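4. Deduplication on the Daltora cluster

4.1 Why we looked at block size first

When we began this work, we expected the choice of hash function to be the interesting part. Most of the earlier papers we read spend pages on it, and our first month went into comparing three of them. The differences in space saved were so small that we dropped the question and turned to block size, and that is where the fun started! A change from large blocks to small ones moved every number we cared about: the space saved, the memory the index needs, the time a restore takes, and the load on the metadata disks during cleanup.

The Daltora cluster holds backup copies for the engineering groups at Trurkham. It has 40 storage nodes, each with its own local index, and a thin layer on top (we call it Pešek) that decides which node gets which block. Pešek looks only at the first few bits of the hash, so two identical blocks always land on the same node and can be matched there. No node ever has to ask another node whether it has seen a block before. This keeps the write path short, and it also means that the space savings are the same as they would be with a single global index. The price is that a file's blocks end up scattered, and we come back to that price in Section 4.3.

We tested fixed blocks and variable blocks. With fixed blocks, the file is cut every so many kilobytes, no matter what is in it. With variable blocks, a rolling checksum moves along the data and a cut is made wherever the checksum matches a pattern. Insert one byte near the start of a file and every fixed block after it changes, while the variable blocks settle back into their old positions after a cut or two. For virtual machine images this hardly matters, as guests write in aligned units anyway. For source archives, mail stores and exported databases it matters a great deal.

4.2 The test data

We used backups from nine groups. They differ a lot in what they keep, and we were delighted by how much they differ, because a technique that only shines on virtual machine images would not have been much use to us. Two groups keep almost nothing but machine images. One keeps mail. Three keep source code and build output, and the rest have a mixture of documents, database exports and rendered media. The media come mostly from a graphics group that saves its simulation output as still images, along with the meshes and textures behind them. These files compress a little and deduplicate poorly from one render to the next, even when the content looks almost the same to a person. A small shift in the light or the viewpoint changes nearly every compressed byte.

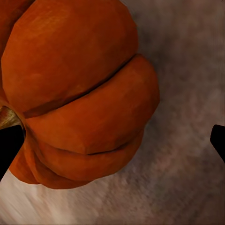

Figure 3. Rendered still: a pumpkin at close range.

The meshes and textures behave far better. Artists copy a project folder, change one object and save the whole thing again, so most of the texture files in any new folder are exact copies of ones we already hold. If all we had looked at was the total for the media set, we would have called it a mediocre case and moved on. Splitting it into rendered output and source material showed two very different kinds of data living side by side, and we now recommend that split to anyone planning a similar study.

We did not compress the data before cutting it. Each block was compressed after the match step, and only if it was new. One group had been compressing its own archives before sending them to us, and its savings were close to nothing in the first run. Svatopluk Slanina rewrote the export job so that it sends plain archives, and in the next full run that group had gone from the worst result to one of the best. It was a lovely afternoon's work.

4.3 Restore speed

Space savings are pleasant, but people notice restores. The trouble is simple to state. A fresh backup in a deduplicated store is made of some new blocks and a great many old ones, and the old ones sit wherever they were first written. The longer the history, the more places the reader has to visit. On rotating disks each visit costs a seek.

We measured this by restoring the newest backup of each group after every full cycle. With small variable blocks, restore times grew steadily as the history got longer. With large blocks they grew much more slowly, but we gave up a good part of the savings on source code and mail. Neither end of the range was attractive, and for a while we thought we would have to pick one and live with it.

What helped was a limit on how scattered a backup may become. As Pešek writes a new backup, each node keeps a count of how many separate containers the backup refers to. Once the count passes 500, the node stops pointing at blocks in containers that contribute very little and writes those blocks again, next to the new data. The older copies stay where they are until the backups that use them expire. We were worried that rewriting would eat up the savings. It did cost space, but much less than we had feared, and the growth in restore time flattened out for all the groups. For machine images the effect was striking enough that we repeated the run from scratch to be sure of it.

The limit also has a nice side effect on cleanup. Containers that hold only a few live blocks lose their last users sooner, so the cleanup pass can drop a whole container without copying anything out of it. Before the change, the pass that started at 2 in the morning was often still running when people came in to work. It now finishes well before then.

4.4 Index memory

Each node keeps a small table of recent hashes in memory and the full index on flash. We had planned a larger in-memory table, but backup data has a very helpful habit: blocks that were written together tend to be seen together again. When one hash from a container is found, the node loads the hashes of the whole container, and the next lookups are nearly always answered from memory. The scattering done by Pešek weakens this pattern, since neighbors in a file may go to different nodes. To win it back, we route short runs of blocks as a unit, using the smallest hash in the run. Some duplicates are then missed, as the same block can travel in two different runs. On the source code sets the loss was small enough to accept, and on the mail set we turned the feature off.

We ran the same setup for a shorter period at the Flastetitz site, where the nodes have less flash and the link between them is slower. The choice of run length mattered more there than any other setting. Short runs kept the savings high but sent a flood of small requests over the link. Longer runs calmed the link at once. We left Flastetitz on the longer setting through January, and its operators have asked to keep it. Section 5 gives the results for both sites and describes how we chose the run length for each.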